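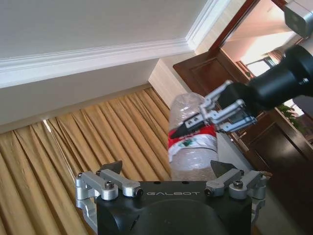
About Closside

Closside provides one-on-one coaching and short courses for adults who want to change how they plan, decide and follow through at work. Rosalinda Magbanua founded the practice after leaving a training post at Erkel, and she still supervises all coaching.

A standard program has 2 phases. The first is an intake: a written questionnaire, a goal statement and a 65-minute interview. The second is a series of coaching calls, each with a task log that the client completes between calls. Goals are reviewed at the midpoint and may be rewritten once.

Group courses use the Soriano workbook, which was revised in March. Clients may take a course without coaching - the two are billed separately.

Coaching is not therapy, and we do not treat medical conditions. Session notes are kept on file for 2 years and then deleted.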